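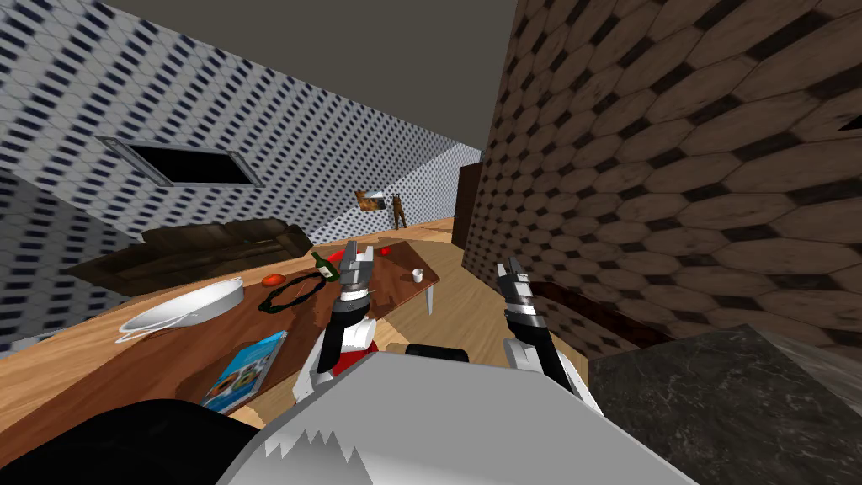
November, evening

Up at six. Coded breakfast food ads until nine, then had to stop for my own breakfast. I am in the part of the sample where every family eats in full sun and the father is wearing a tie. He is always standing. The mother and the kids sit or hover near the counter, and he has one hand on the back of a chair and a piece of toast in the other, on his way out. I wrote "father, standing, leaving" so many times in the notes column that the spreadsheet now fills it in for me after the f.

The sheet has 618 ads in it as of this morning. The full set is 2568, so I am behind where I told Gøran I would be by Thanksgiving. I didn't tell him that today, though I think he can open the sheet whenever he wants and probably does.

Meeting with him at ten. Gøran Fjeld is a fair advisor, and he reads what you send him, which I have learned not to expect from everyone. He had printed the draft of my coding guide and written on it in green. His main problem is with the category I call "helper father." I use it for any ad where a man is doing something in the house but the text makes clear it is a favor or a special occasion. The Clollach dish soap ad is my standard case. The man has his sleeves rolled up at the sink and the headline says "Tonight she gets the night off." Gøran agrees about that one. What he wants to know is what I do when the picture shows a man cleaning and the text says nothing about it at all. I said I put those under "father, household task." He asked how I know a silent ad isn't making the same point, only with the wife smiling in the doorway in place of the headline. I said I have a separate column for who else is present. He said then the column has to do some work, and at the moment it only sits there.

I was annoyed for the whole walk back and then I reread the guide and he is right. If the wife in the doorway matters, it has to be in the rule. So I spent the rest of the morning rewriting section four. The new version says that a task counts as help when the words say so or when another adult is shown watching the task being done. I don't love "watching." Someone can be looking in that direction. I added a line about the face and the body both being turned toward the person working. Yamila will tell me if it holds up.

Lunch at my desk, rice and the end of the chicken. Cold in the office again. Somebody has put a towel along the bottom of the window.

In the afternoon Yamila Acuña came by and we did the reliability check. She is the second coder for a tenth of the sample and she does not let me explain anything while she is working, which is correct. We both code the same batch and then compare. Today's batch was phones and home electronics, mostly from 2000 and the years right after it. We agreed on nearly everything about who was in the ad and what room they were in. We did badly on tone. I had marked the Joo cordless phone ad as "neutral" and she had it as "mocking." In it a man is holding a baby under one arm and the phone under his chin, and the line is "Mom, which end does the diaper go on?" I had read Mom as his wife, the way some couples call each other that in front of the kids. Yamila read it as his own mother. She said either way he is a grown man calling a woman to ask about a diaper and the ad thinks that's adorable. I changed mine, and then changed it back, because you aren't supposed to change your code after talking. We logged it as a disagreement.

She also pointed out something I had missed about the whole batch. When the ad is for a gadget, the father is the expert. He is kneeling by the stereo with the remote, the kids are looking up at him, and he has the manual or doesn't need it. Move him six feet into the kitchen and he can't find a spoon. It's the same man, more or less, and in the Prodix ads it is literally the same model, because they sold both stereos and blenders one fall and used one couple for all of it. In the stereo ad he points and she listens. In the blender ad he has the lid off and there is something orange on his shirt and on the ceiling. She is handing him a cloth.

I pulled the Prodix pair out to use in the talk next month. Having one actor in both takes care of a lot of objections. People like to say that this or that ad is only a joke, and it may be, but here the joke depends completely on which room he's in.

We talked about whether I should include the newer material after all. The sample stops where the print collection thins out, and what comes after is mostly online and much harder to get in any orderly way. Yamila thinks I should do at least a small set for comparison. She brought up the Inow campaign for the grocery app, where the dad does the entire weekly shop from the bleachers at his daughter's practice. He gets it all right, too. She wanted to know what I'd call it. Under the old guide he would be "father, household task," and under the new section four also, since the daughter is a child and doesn't count as another adult watching. But the last shot is the mother opening the fridge at home and looking amazed that there is milk in it. So is that watching? She isn't there when he does it. I don't have a rule for an adult who shows up afterward to be astonished. I wrote it down under questions for Gøran and drew a box around it.

I said no to the comparison set for now. One thing at a time, and video needs its own guide.

Called my sister on the way home. She asked what I had done all day and I told her about the blender. She said her husband gets stopped at the supermarket by older women who tell him how good he is with the baby, and that last week one of them gave him a coupon. She has been going to the same store with the same baby for months and has never gotten a coupon. I asked if I could use that and she said use it for what, it's an ad thing you're doing. It is. But I wrote it down anyway when I got in, in the back of the notebook, away from the data.

I do wonder about how much I want the ads to explain. Gøran keeps warning me off this. An ad tells you what somebody in an office thought would sell soap, and maybe what they thought nobody would write in to complain about. It doesn't tell you who washed the dishes. There were surveys for that and they say something different and slower. I know it and I still catch myself writing sentences in the draft that start with "Fathers in this period" when what I mean is fathers in soap ads in this period. Found 2 of those tonight in the introduction and fixed them.

To do tomorrow: send the new section four to Yamila before she starts on the detergent batch. Ask the library whether the November and December issues are missing or only out for binding, as the toy ads are nearly all in those. Rename the tone column. Email Gøran about the room for the talk, and tell him where I am with the sheet before he asks.

Read for half an hour and couldn't say what. The radiator has started knocking. Lights off at eleven.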